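Visitor visa extension while asylum claim is pending

wfurnival
My neighbour's leave runs out in May and she has claimed asylum here. Her landlord says she has to be out the day it ends. Is he right?

Brirkow17
He's wrong. If the claim went in before the leave expired she can stay while it's decided. She should keep the acknowledgement letter on her.

G_Lockwood
Depends what she means by claimed. Has she had a screening interview, or only rung up for an appointment? Those aren't the same thing.

wfurnival
Screening done. She has a card with her photo on it and a reference number.

G_Lockwood
Then she's registered and the landlord can check her status online. He may still be nervous about the fine.

skekana
I'd disagree that it's simple. My cousin was registered and still got a removal letter, sent in error. It took 14 weeks and a solicitor to sort out – don't rely on the card alone.

Brirkow17
One mistake doesn't change the rule.

skekana
It does if you're the one holding the letter. Get a solicitor now, before anything arrives. Imogen Dunmore at Fovari took ours on legal aid.

wfurnival
Thanks both. I'll ring them at nine tomorrow and go with her if they can see us.
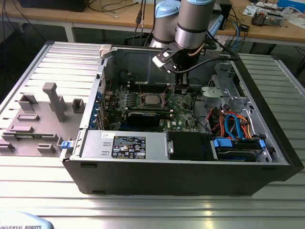
Can she travel abroad to see family while she waits for a decision?
She should stay put until she has spoken to a solicitor. Leaving the country will usually mean the claim is treated as withdrawn.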